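로봇 팔 도입 예산

공유 258 댓글 43

로봇 팔 도입 예산은 산업용 또는 협동 로봇 팔을 연구실, 소규모 작업장, 주방 등에 들일 때 드는 비용을 미리 산정한 계획을 말한다. 좁은 뜻으로는 본체와 그리퍼의 구입비만을 가리키고, 넓은 뜻으로는 설치, 배선, 안전 검토, 교육, 유지보수, 폐기까지 포함한다. 판매 자료에서는 대체로 좁은 뜻이 쓰이며, 구매자가 나중에 당황하는 일의 상당수가 이 차이에서 생긴다.

개요

로봇 팔의 가격표에는 보통 팔과 제어기, 기본 케이블이 실린다. 그리퍼는 별도 품목인 경우가 많고, 손가락 부품이나 완충 패드는 다시 소모품으로 나뉜다. 견적을 비교하려면 같은 항목끼리 맞춰야 하지만 업체마다 묶는 방식이 달라 단순 비교는 어렵다. 그루르켓스테드(Grurketstead)의 설비 자문가 킬리안 란츠는 "기본 구성"이라는 말이 나오면 그 구성으로 무슨 작업을 할 수 있는지부터 적어 달라고 요구할 것을 권한다. 그의 경험으로는 답이 한 줄을 넘기는 일이 드물었다.

투자 회수 기간도 자주 인용되는 수치이나 신뢰도는 낮다. 대부분 로봇이 쉬지 않고 같은 작업을 반복한다는 가정에서 계산되며, 작업 전환에 드는 시간과 사람이 옆에서 물건을 다시 놓아 주는 시간은 빠져 있다. 물건의 종류가 자주 바뀌는 곳에서는 이 가정이 첫 주를 넘기지 못한다.

가정용 주방에서의 계획

컵과 그릇을 집어 옮기는 작업은 입문 과제로 흔히 제시된다. 물체가 가볍고 값이 싸서 예산서에서도 거의 0원에 가깝게 처리된다. 그러나 주방 조리대는 작업 셀로 설계된 공간이 아니다. 커피 메이커나 캡슐 거치대 같은 기존 물건이 팔의 동작 범위를 나눠 쓰고, 창으로 들어오는 직사광은 카메라 인식을 쓰는 구성에서 변수가 된다. 광택이 있는 금속 표면의 반사도 마찬가지이다. 차광이나 조명 보강 비용을 따로 잡은 예산서는 많지 않다.
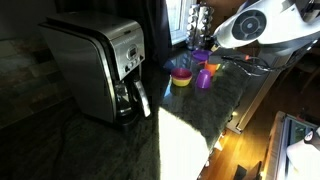 분류: 자동화 설비 > 구매와 예산

배선은 과소평가되기 쉬운 항목이다. 팔에서 늘어진 케이블 다발은 조리대 옆 공간을 차지하며, 이를 고정하거나 우회시키는 부품은 기본 견적에 없는 경우가 많다. 판매사 시연장에서는 배선이 받침대 안으로 정리되어 있어 구매자가 이 비용을 떠올리기 어렵다.

주요 비용 항목

본체와 제어기: 총액에서 가장 눈에 띄지만 협상 여지도 가장 크다.
그리퍼: 집을 물건이 정해지기 전에 고르면 다시 사게 되기 쉽다. 얇은 테두리의 컵과 넓은 그릇은 요구하는 벌림 폭이 다르다.
받침과 고정: 조리대에 직접 고정할지 독립 받침을 둘지에 따라 공사비가 달라진다.
소프트웨어: 연 단위 구독이면 2년차 이후의 금액을 따로 확인해야 한다.
인건비: 설정, 시험, 청소, 대기 시간을 포함한다. 가장 자주 누락된다.

사례

툴로티코(Tullotico) 연구실은 2023년 12월에 주방 작업용 팔의 도입 기록을 정리해 공개하였다. 담당자 홍채원에 따르면 최초 예산서에는 조정 작업이 43시간으로 적혀 있었으나 실제로는 374시간이 들었다. 연구실은 초과분을 일회성으로 분류했는데, 검토를 맡은 타흐미네 파크자드는 과제를 바꿀 때마다 비슷한 작업이 되풀이된다며 이 분류에 동의하지 않았다. 같은 기록에서 파지 시도는 1802회 이상으로 집계되었으나 성공의 기준이 중간에 한 번 바뀌었기 때문에 비용 대비 효과를 계산하는 근거로 쓰기는 곤란하다.

임대와 중고

초기 비용을 줄이는 방법으로 임대가 권장되기도 한다. 임대사 바트(Bhat)의 표준 계약은 본체 고장만 보장하고 그리퍼 마모와 케이블 손상은 이용자가 부담하도록 정한다. 중개 사이트 플룬다르드(Plundard)를 통한 중고 구매는 가격이 낮은 대신 제어기 버전과 보증 승계 여부를 매물마다 확인해야 한다. 티네커 판호버는 중고 팔의 가동 시간 표기를 그대로 믿지 말고 점검 기록을 요구하라고 썼다.

비판

다이아니 멘돈사는 소규모 도입 예산의 다수가 "팔을 사기로 정한 뒤에 쓴 문서"라고 비판하였다. 사람이 손으로 하는 경우의 비용을 같은 표에 넣지 않으면 비교 대상이 없는 숫자만 남는다는 것이다. 반론도 있다. 연구나 교육이 목적이면 회수 기간을 따지는 일 자체가 맞지 않는다는 주장이다. 다만 그 경우에도 유지비는 발생하며, 연구 목적이라는 문구가 예비비 항목을 대신하지는 못한다.

같이 보기

총소유비용
협동 로봇
엔드 이펙터
설비 임대 계약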